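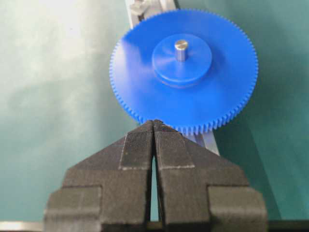 Ticket 63
Product: Fikex gear set, blue, large spur gears
Supplier: Neltier
Category: Fit / running
Status: Open, awaiting parts

Summary
Large gear binds once per turn when meshed with its neighbour. It turns freely by hand when it is the only gear fitted. Teeth look complete. No debris found at the roots.

Setup
Two large gears from the same set, with a metal shaft in a raised hub. Gears laid flat on the green bench surface. Shaft pushed in by hand, no adhesive, no lubricant. Assembly order as in the leaflet, page two.

Steps already tried
Removed and reseated the shaft. No change.
Turned the gear over. The tight spot is still present and feels slightly worse.
Swapped the two gears between positions. The tight spot moves with the gear.
Brushed the teeth with a dry nylon brush, both gears. No change.
Marked the tight tooth in pencil and ran the pair for 800 turns. Tight spot at the pencil mark throughout.

The last result rules out the centre distance as the only cause. If the shafts were too close together, the drag should be even all the way round. Drag at one place per turn suggests either a bore that is off centre or a rim that is out of round. We do not have a dial gauge on site and have not measured either.

Update 1, 10.40
Asked by Neltier to confirm what else is on the bench, in case a part from another order has been mixed in. Checked against the packing list.

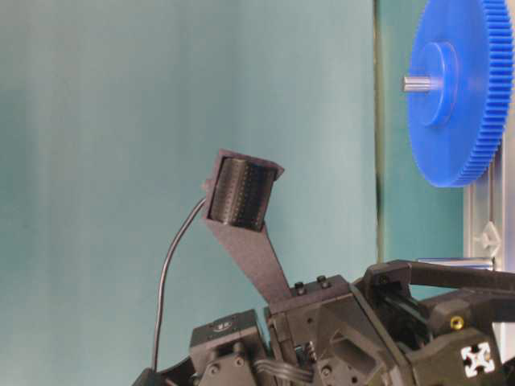 Black roller with dotted surface, in its cradle.

Update 2, 11.25
Repeated the test with the bench levelled. Same result. Repeated with a strip of paper between the teeth to set the backlash, then removed the paper. The pair now runs with less drag, but the tight spot can still be felt and the slack on the opposite side has become excessive. Opening the mesh further would let teeth skip under load, so we stopped there.

Shaft check: rolled the shaft on a flat plate and saw no wobble. Pushed it into the second gear as a comparison. It went in with light thumb pressure. In the first gear it needs a firm push and stops short, then goes home with a second push. We read that as a tight or slightly angled bore.

Question for the supplier: is the bore moulded to size or reamed afterwards? If it is reamed, one off-line hole would account for everything above. 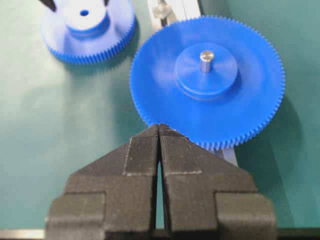 Neltier support replied that the bore is moulded to size and is not reamed. Their advice was not to drill or file it. A gear that needs two pushes should be set aside and replaced under the normal terms, and the pair should not be run further in the meantime, as wear on the good gear would make the comparison useless. They also asked for the batch code from the bag label.

Update 3, 13.50
Batch code sent. The label on our bag was torn across the last two characters, so the delivery note from Ballby was sent as well. The outer carton has been kept.

One point on the advice. The leaflet gives 2,000 turns as the running-in period before any tightness should be reported. We stopped at 800. Asked whether the claim would be refused on that basis. The answer was no: running-in covers light, even drag only, and a fixed tight spot can be reported at any time. It would help if the leaflet said so.
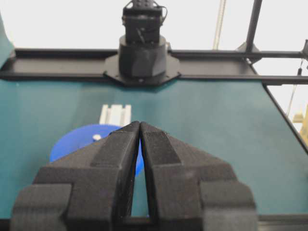 Until the replacement arrives, the suspect gear stays flat on the bench and is not to be stacked with the others. It is easily confused with a good one. The pencil mark rubs off, so a paper tag has been ordered to go with it.

Pending
Replacement gear, one off, from Neltier.
Spare shaft, one off. Not strictly needed, but requested so that the old gear can be returned with its own shaft fitted.
Leaflet correction, passed on to Katsaros, who print it.

Retest on arrival: fit by hand, single push, 800 turns with the mark at the same tooth position, then on to 2,000 if clear. Close the ticket if no fixed tight spot is felt. If the new gear binds as well, reopen the centre distance question and borrow a gauge.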